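The laundry post, finally

August 2018

Ok quick one, I have a bus in a bit and I said I'd write this up.

So the clothes. We moved from Minville with 8 boxes and I swear seven of them were stuff nobody wears. Unpacked the kitchen first like sensible people. Kettle, mugs, plates, done. Then the clothes got dumped in one spot by the kitchen and that was that. They stayed there. Got bigger. You take one shirt off the top and put two back, you know how it goes.

Anca Mihăilă came over for coffee and asked if we were having a yard sale. No Anca, we live like this.

Anyway, sorting. My rules, such as they are:

Do it where the mess is. I used to carry everything to the bedroom first, and then it just lives on the bed and I sleep next to it. Leave it by the kitchen. You walk past it every time you want a snack so you can't forget.

Top of the pile first, no digging. Digging is how you lose twenty minutes to an old T-shirt.

Fan on if it's August. We have no AC in the new place and the landlord in Usgate is "looking into it". Sure.

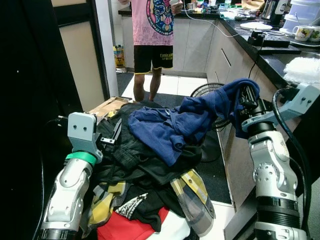
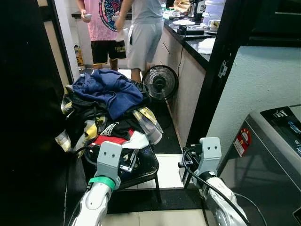
Navy thing on top of the heap, fan over by the cabinets, people in the kitchen.

Next, the plaid. I always think I have no plaid and then there's plaid. Keep one if you love it, the rest goes. Same with black. Everything I own is black and it all looks identical in a heap, so I hold each one up by the shoulders before I decide. Takes longer but I once gave away my good black sweater thinking it was the bad one. Still mad.

Reds and whites get seperated right away. Don't ask. Pink dish towels for a year.

Three piles after that. Wear, wash, gone. I had a fourth called "maybe" and it's banned now, it was just the same heap with a nicer name. Gone goes in a bag and the bag goes by the front door the same day, and then to the drop-off place in Stockdale, which closes at weird hours so check first. I drove over there in June and it was shut. Drove home with the bag. The bag lived in the trunk for weeks.

Folding, I'm no expert. Shirts in thirds, sweatshirts in half and half again, socks in a ball, leggings however they want to go. My sister does the standing up in the drawer thing and hers does look great, but my drawers are too shallow and everything falls over as soon as you pull one out.

Got a cheap set of Flomer hangers for the good shirts. They're fine. One snapped but I was putting a winter coat on it so that's on me.

Still left to do: the winter stuff (October problem), all the odd socks, and finding a hamper that fits in teh hall closet. If anyone has a skinny one they like, tell me in the comments, I measured and it has to be really narrow.

Ok bus. More when the bathroom shelves are up.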